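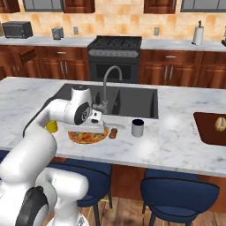
Craft stall safety check, holiday market at Grasach Hall

Mon 19 November

I do this walk-round before every market and I write it up afterward while it's still fresh, mostly for myself, but a few of you asked to see it so you can copy the headings for your own stalls. Comments are mine. Steal whatever helps!

1. Table and legs
OK. Both leg locks clicked in. I leaned on each corner pretty hard (the left back one wobbled last February and I ended up on my knees with a folded beer mat) and it held. Still want to replace the rubber feet.

2. Tablecloth and trip hazards
Needs work. The cloth hangs too long at the front and a kid could easily pull the whole lot down, wreaths and all. I pinned it up with clothespins for now. Will hem it to stop 2 inches off the floor. Boxes are all pushed under the table, nothing sticking out into the aisle.

3. String lights
One set OK, one set out. The Graler battery ones are fine, wires covered all the way along, battery door screwed shut. The old plug-in set has a bare spot near the third bulb, so it's gone in the trash and no, I'm not taping it up, I know what I'm like and I'd still be using it in ten years. Nothing lit is touching paper. I moved the tissue garland up a hook to be sure.

4. Candles
None lit on the stall, ever. The beeswax ones are display and sale only. I did add the little care tags this time: keep away from drapes, trim the wick, don't leave it burning when you go out. A couple of tags had come loose in the box so I tied them back on with a double knot.

5. Wreath wires and sharp ends
Mostly OK. I ran my fingers (in gloves, I've learned) around the back of all 20 wreaths. Found two with wire ends poking out and tucked them in with pliers. The Väisänen wire is so much softer to bend than what I used before, but it springs back if you don't press it flat, so give it a second squeeze.

6. Hanging display
OK after a fix. The grid panel is tied to the wall rail at the top and clipped to the table at the bottom. The heaviest wreaths were all on one side and it leaned, so I spread them out. Hooks are rated for up to 5 pounds each and my biggest wreath is well under that.

7. Small parts
Not OK yet. The felt mice have bead eyes, and people will buy them for toddlers no matter what I tell them. I've put a "decoration, not a toy" label on the basket and I'm going to switch to stitched eyes for the next batch. The button garlands are up on the high hooks.

8. Hot glue and tools
Glue gun stays home. I had it with me last time for repairs and the stand tipped over, no harm done but it gave me a fright. For fixing things at the stall I have a Grimolell glue stick, floral tape and blunt-tip scissors in a zip pouch, and the pouch lives behind me, never on the table.

9. Gift wrap corner
OK. Tape dispenser has its guard on. The ribbon rolls kept falling off and unrolling under people's feet so they're on a dowel now (broom handle, cut down, sanded, works great). Paper scraps go straight in a bag.

10. Fire exit and extinguisher
OK. Exit is behind the cake stall, clear when I checked and clear again at lunchtime. Extinguisher tag is in date. My wreath crates had crept a bit close to the door so I stacked them on my side.

11. First aid
Topped up. Was out of finger bandages, which figures. Added tweezers for pine splinters and new gloves.

12. Cash box
Not really safety but it's on my list! Lid locks, strap goes around the table leg. I also had the 1000 flyers on top of it, and they've moved to the end of the table where people can reach them.

Still to do before the next one:
Hem the cloth
New rubber feet
Stitched eyes on the mice
One more set of battery lights, warm white if they still have them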